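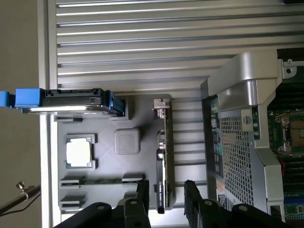 Britt-Marie Holmgren wrote in to ask whether the tray could be had without the memory slots, as she only wants to teach her arm to handle drives and graphics cards, and would the Utlow still hold its shape with a great chunk left out of one corner? Yes to both! Leave the memory section unticked when you order and that part of the plate is printed flat.

Utlow parts tray for robot arms
15 Dec 2021 by the Flundoma bench
4 min read

The Utlow is a printed tray that holds computer parts where a robot arm can get at them. We drew it for our own bench, where we're teaching an arm to build up a desktop workstation, and then enough people on the workshop list wanted one that we tidied up the drawings and started printing them properly. It comes in grey. We like grey, and it keeps a green circuit board easy to pick out for whatever vision code you happen to be running.

Our tray carries a hard drive in its caddy, a processor, memory and a graphics card that stands on edge. Each has its own shaped cutout, so a part goes back to the same place every time and you can stop measuring and get on with the interesting bit. The drive lies along one side with its blue handle hanging clear of the tray, so there's something to get hold of without fingers fouling the rim. I'm fonder of that overhang than I probably should be.

The processor recess has raised tabs at the corners and nothing gripping the sides. A processor can settle in there at a slight tilt, and if your arm is fussy about angles you'll want to press it level before a run. We tried a tighter pocket in September and it was miserable, the arm kept lifting the whole tray! The looser one stayed.

Standing the graphics card upright was the best change we made. Lying down, it took up half the plate and had to be turned over in the air on its way to the case. Upright, a two-fingered gripper can come at it with the fingers spread and close on either side, and the mounting bracket stays up above the tray surface where it can't snag.

Setting it out

Put the tray beside the open case, with the socket and memory slots facing up, and push it hard against something that won't move. We use a slotted aluminium panel, which is lovely stuff for this because you can bolt a stop anywhere along it. Then teach your pick points one part at a time. Start with the drive, it's the most forgiving. Leave the processor until you trust your arm, and please practise with a dead one.

Lift the lever on the socket by hand first. We have a routine for doing it with the arm, called Gavura, and it will go up with the other files once it stops embarrassing us. The version we have now is slow and needs watching.

What you get

The tray, printed to order, and the drawing files so you can alter the cutouts for your own parts. Files alone are free to anyone in a shared workshop, just ask. Computer parts, arm and gripper aren't included.

Print time is almost 9 hours on our machine, the Haldane, which has a bed of 300 mm. If your own printer is smaller, the files also come split into 2 halves that fit a 200 mm bed, and they glue up perfectly well. Print with the cutouts facing upwards and no supports. Clean the memory slots out with a thin file afterwards, as a stray thread of plastic in there will stop a module seating and you'll spend an evening blaming your code (I did).

Fit

Caddies vary more than you'd think. Send us the outside measurements of yours, handle included, and we'll cut the recess to suit at no extra cost. Graphics cards are easier, we only need the thickness and the length. For anything odd, a fan or a power supply say, send a sketch with sizes on it and we'll have a go. A fan tray is next on our own list, and I can't wait to see what the arm makes of the cable.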